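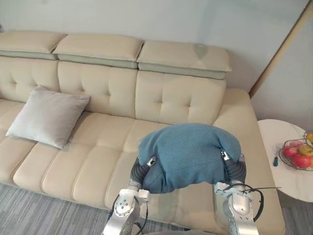 Both arms at the cream sofa, with the blue-green cloth held between them.

The Thursday Hands

By the time the kettle had boiled at Larkoston that afternoon, my aunt had already decided that she didn't care for the Hotanell fingers, and when my aunt decided a thing there was very little left for the rest of us to do except find out whether she was right.

She had come to us after 40 years in a dry cleaner's, and we had hired her (I say we, but it was me, and I blushed when I put it to the others) to judge folding. The arms were only ever as good as whoever was telling them off. She sat in the window with her tea on her knee and watched them bring the cloth up over the seat, and she made the small noise in her throat that used to frighten me when I was nine and had jam on my cuffs.

"They're holding it like a hot pie," she said. "Have another go."

So we had another go, and then another, and I wrote the numbers down in the green book. The Grewal hand closed more slowly than the Hotanell one but it was kinder to a hem, or so I had come to believe, and the Skirkum controller got on with either of them so long as you didn't hurry it. We had 64 runs to get through before the weekend and I was being careful, perhaps a little too careful, because I had a favourite and didn't want it to show.

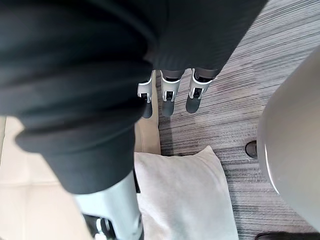
Black was always the hard one. My aunt said it had been just the same in the shop - you could lose a whole sleeve in a black coat, and a button with it, and not find either until the customer was standing there with the ticket in her hand. She told us about a funeral suit that had gone out with one trouser leg pressed inside the other, and the widow who had laughed until she had to sit down on the laundry bags, and how they had sent each other Christmas cards ever after.

I turned the grip force down to 90 on the dial while she talked. I hadn't planned to. It simply seemed rude to be squeezing anything. 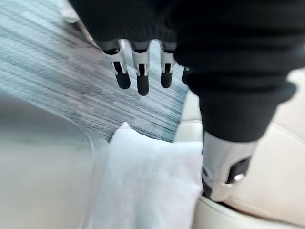
"You like that one best," she said to me, quite suddenly, and I said I liked them all the same, and she gave me the look she gives to people who say their shirt came back from them like that.

The trouble was that I had sat up late with the Grewal hand all through November, the month after my uncle died, when neither of us was sleeping and she would ring me at two in the morning to ask what I was doing. I was teaching a hand to pick up a sock, I would tell her. Was it learning? A bit, I'd say. And she would stay on the line, not saying much, while I tried it again. There must have been 400 goes at that sock. I think we were both rather sorry when it got the hang of it. 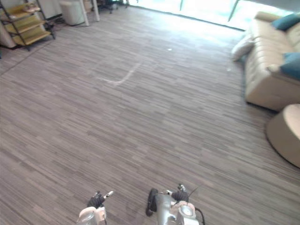

She finished her tea and asked for the green book, and I gave it to her, though my writing is dreadful and she had left her reading glasses in her other bag. She held it out at arm's length and went down the columns with her thumb, Hotanell on the left and Grewal on the right.

"Well, it's close," she said. "Closer than you'd like."

Then she licked her finger, turned to a clean page, and asked me for a pencil, and I went off to see if there was any more milk.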